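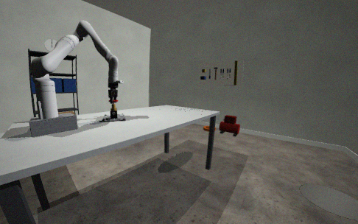

Figure 2. White articulated arm with a black gripper at a long white table (computer rendering).

4. Valve Exercising in Small Water Districts

4.1 Background

Isolation valves in a water distribution network spend most of their lives in one position. A gate valve on a residential main may stay fully open for decades and be needed only when a pipe breaks or a hydrant is replaced. During that time scale builds up on the seat, the packing dries out, and the stem can seize. Crews who find a seized valve during a break have to go to the next one along the main, and more customers lose service as a result.

Exercising is the usual remedy. A worker closes the valve, counts the turns, opens it again, and writes down the count and the effort needed. The practice is simple and cheap per valve, but small districts often do it irregularly. The three districts in our study, Trordale, Kashindye, and Clorberg, all had a written exercising policy before the study started. Only Clorberg had kept records that allowed us to tell when a given valve was last turned.

4.2 Records and Sampling

The three districts together list 1,000 isolation valves on their maps. We drew our sample from valves on mains that were in service at the start of the study and that could be reached from the surface without digging. Valves under recent paving were left out, as were valves inside pump houses, which are turned often enough during normal work that they would have told us little about neglect. The final sample contained 349 valves.

For each valve the crew recorded the location, type, direction of closing, number of turns, and a rating of effort. The rating had four levels: free, stiff, very stiff, and would not turn. We considered measuring torque directly and decided against it. The districts own different keys and wrenches, and in a short trial at Kashindye the readings depended more on how the worker stood than on the condition of the valve.

Records were entered in Gandulum, the asset register that all three districts already used for meters and hydrants. The register has no field for the direction of closing, so crews typed it into the notes. This caused some trouble later. Older valves in Trordale close counterclockwise, while those installed after the treatment plant was rebuilt close clockwise. Where the note was missing, we asked the crew to visit the valve again and did not assume a direction from its age.

Field work ended in July. Entries made after the end of field work were checked against the paper sheets and kept only if the two agreed.

4.3 Condition of the Valves

Most valves in the sample turned, though many needed more effort than the crews thought reasonable for an emergency. Of the sampled valves, 40 would not turn on the first visit. They were spread across all three districts, but they were more common on the older cast iron mains in Trordale than on the plastic mains in the newer part of Kashindye. Clorberg had the fewest relative to its size.

Soil appears to matter less than we expected. Trordale has heavy clay and a high water table near the river, and we had supposed that valve boxes there would be in the worst shape. Many were full of silt, and clearing them took up much of the time on site. Once cleared, however, the valves in the river streets were no harder to turn than those on higher ground. Pipe age and time since last operation were better guides.

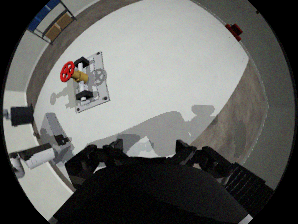
Crews also differed in how they handled a stiff valve. The Clorberg crew worked it back and forth a few turns at a time, opening partway after each stage of closing so that the flow could carry off loosened scale. The Trordale crew tended to close in one pass. Their method is faster on a free valve, but it packs debris into the seat, and several of the valves closed in this way did not seal. We raised the matter with the district in the middle of the study, and the crew changed its practice. Results before and after the change are reported separately in Section 5.

Lost motion was a smaller problem. In a few cases the operating nut turned freely but the turn count was far above what is normal for a valve of that size. We classed these as failed, on the grounds that the stem had probably parted from the gate. The districts had listed them as working.

4.4 Limits of the Data

The effort rating is a judgment made by the person holding the key. Each district used its own crew, so differences between districts may partly reflect differences between crews. We had planned to exchange crews for part of the sample, but the insurance held by the districts did not allow it.

The sample also leaves out buried valves. A valve that has been paved over cannot be exercised, and it is reasonable to think that such valves are in worse condition than the ones we reached. Our figures should therefore be read as describing accessible valves only. For planning purposes, a buried valve should be treated as unavailable whatever its mechanical state.

Finally, we did not follow the valves for long enough to say how quickly the benefit of exercising fades. The districts have agreed to repeat the survey on the same valves using the same sheets. A field for closing direction has been requested in Gandulum, and until it is added the crews will continue to use the notes.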